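The Bear in the Glove Box

My daughter is 12 and she'd like everyone to know she's done with stuffed animals. She said so at dinner in November, very calmly, and then asked me which box Pokik was in.

Pokik is a rabbit, or used to be. My grandmother's neighbor sewed him, and he's been through three kids and one dog. I wrote a short piece about him for this magazine last winter, and you all sent me 198 letters! I read every one at the kitchen table, mostly with a cold cup of coffee next to me.

So many of you still sleep with something soft — grown people, with mortgages. Els Van den Broek drives a delivery truck and keeps a bear in the glove box, which she's done for 11 years. Ngân Cao told me she won hers at a street fair and carried it home on a packed bus, and she still won't let her husband wash it (he tried once, and they had words).

I called Ngân because I wanted to hear more about the bus. We talked for an hour, mostly about her mother, who gave away all the toys in the house the week Ngân turned nine. She wasn't mad about it anymore, she told me, but she could still list them in order of size.
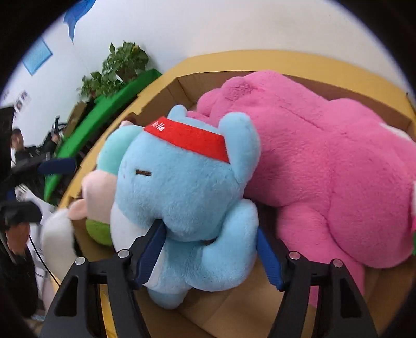

I went home after that and moved Pokik's box down from the attic to the hall closet, where a kid could reach it without asking.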